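Jellari Board Set: Read Me First

Hello, and thank you for picking up the Jellari board set. I keep these notes with the picture folder so that anyone who opens it, whether next week or long after I have forgotten the details, can find their way around the boards, the table and the light without having to write to me first. (You may still write to me. I like getting mail.)

Last revised 2018-10-03 by Rianne Timmermans

What is in the folder

There are 900 pictures, sorted by lighting into three subfolders. The one called plain holds 300 of them, the one called red holds another 300, and pink has the rest. Every picture is of a white board on the same dark gray table, with black cloth hung behind it. We tried a few other cloths at Edby over the summer and kept going back to black, which makes it so much easier to pick out a white board and everything on top of it.

Please keep the subfolders apart when you copy them. The file names start over in each one, and I have already had to untangle them once, on a very long evening. 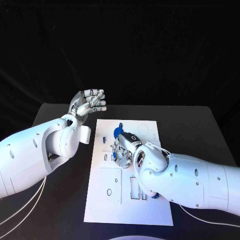

Plain folder. White board laid lengthwise on the table, black cloth behind.

About the board

The board is a plain rectangle, and I am fond of it. The shape to look for is a rectangular cut-out with a narrower notch running off it, and there is a small blue block that goes with the set. The drawing came from Cuypers, who were kind enough to let us change it as often as we pleased, and we pleased quite often. If you are making your own copy, work from the drawing and leave the pictures for checking the general look of things. You can't measure anything properly from them, and people do try.

A board should sit flat on the table before you begin. Press each corner with a finger, and if one of them rocks, turn the board over and look for grit on the underside. Wipe the table too while you are at it.
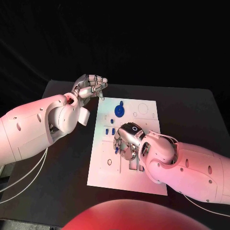 Colored light is the part I get the most letters about. The white things in the room soak up whatever color you give them, so please don't try to read the true color of a board from the red or pink folders. Use plain for that. I left the color exactly as it came and did no correcting at all, partly on principle and partly from laziness, and if you do correct your own copy I would ask you to save it under a new name.
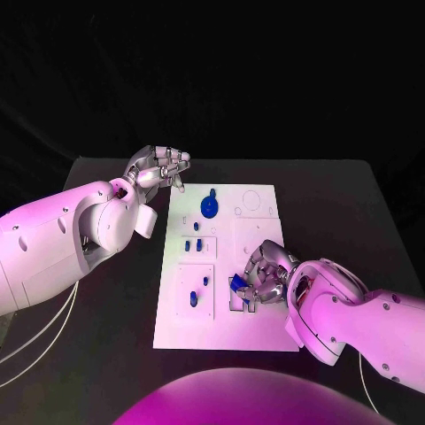 Pink folder. Blue block at the cut-out, lower right part of the board.

Known gaps

The notes for the first 50 pictures in the red folder are thin, I'm sorry to say. I was still making up my mind what to write down. The table was never changed, so the general remarks above hold for those as well. The whole folder takes up roughly 700 MB, which is fine for a memory stick but a bit much for e-mail.

Getting more

A fresh copy can be had from the Dokesen shelf, or from me. I hope to add fuller notes in November, when things are quieter, starting with the red folder.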